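Normas para una mesa con dos brazos: ¿qué ponéis por escrito?

Samira Jaber
Hola a todos, estoy redactando las normas del taller Mustwood y no quiero que me salgan 33 páginas que luego nadie lea. Me preocupan sobre todo los cables que cuelgan por delante de la mesa.

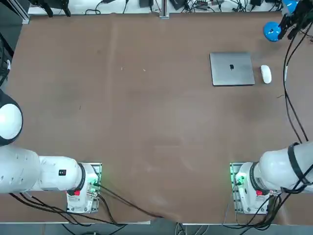 ¿Exigís también una zona libre marcada - con cinta, por ejemplo - o basta con el sentido común?

Modupe Nwosu
¡Hola, Samira! Yo empezaría por la evaluación de riesgos (mira la ISO 12100) y después una hoja corta junto a la mesa. Portátil y ratón, fuera del alcance de los brazos antes de dar movimiento.
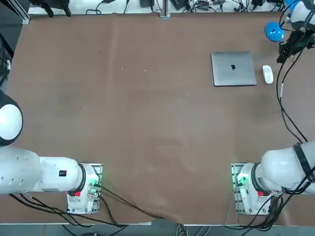
Y los cables, sujetos y con holgura para todo el recorrido, que se revisa despacito, a velocidad reducida.

dudemix8
Cinta y listo.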